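Versión revisada de la ficha, Jun 11, 2026. La anterior, de enero, daba por buenos episodios que no lo eran.

# Nelel: tarjeteros a dos brazos

Nelel reúne 219 episodios teleoperados de una tarea doméstica menor: manejar con dos pinzas un tarjetero de fundas transparentes. La mantienen Shiela Panganiban (protocolo y etiquetas) y Dexter Layug (grabación).

Conviene decirlo antes de que alguien descargue nada: este conjunto no demuestra que un robot sepa ordenar una cartera. En todos los episodios decide una persona con los mandos en las manos. Lo que hay es material para comprobar cuánto falta, y a nuestro juicio falta bastante.

## La tarea

- Acercar las dos pinzas al tarjetero.
- Sujetarlo con una y separar las fundas con la otra.
- Sacar o meter una tarjeta, según la instrucción del episodio.
- Dejarlo todo sobre la mesa y retirar los brazos.

Un niño lo hace mirando la televisión. Con dos pinzas, el plástico se dobla, los reflejos confunden la profundidad y la punta de goma agarra dos fundas donde debía agarrar una.

## Vistas

Una cámara fija cubre la mesa entera; las de muñeca ven de cerca y se emborronan cuando el brazo se mueve deprisa.

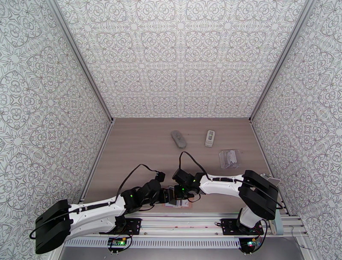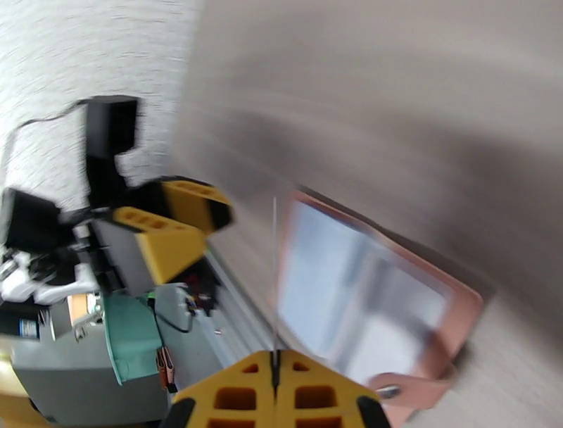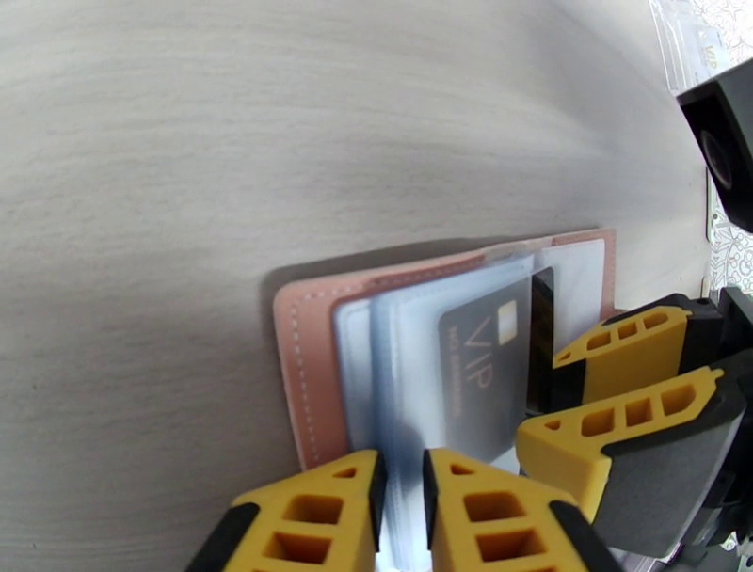
## Etiquetas

Cada episodio lleva `exito`, `parcial` o `fallo`. Los números actuales:

| Etiqueta | Episodios |
|---|---|
| `exito` | 113 |
| `parcial` | 66 |
| `fallo` | 40 |

`parcial` significa que la tarjeta se movió pero no acabó donde pedía la instrucción. Quien sume `exito` y `parcial` para publicar una tasa más vistosa debería indicarlo.

## Lo que no se puede concluir

Se grabó en un solo recinto, con el mismo fondo y la misma mesa. Una política entrenada aquí puede estar aprendiendo el papel de las paredes. Entrenamos una de referencia, Nullo, y en ejecución autónoma completó 8 de 40 intentos, siempre en el mismo puesto. En otra mesa no la hemos probado, así que no pedimos que se confíe en ella.

Tampoco hay datos de fuerza. Si una funda se tensa demasiado, solo queda la imagen para sospecharlo.

## Problemas conocidos

- Los fotogramas con mucho desenfoque no se han filtrado.
- Entre la cámara fija y las de muñeca hay un desfase pequeño y variable; `scripts/alinear.py` lo corrige a medias.
- Las instrucciones usan «tarjetero» y «cartera» sin criterio.

Los errores de etiqueta se envían a Shiela, con el identificador del episodio y el segundo en que se aprecian.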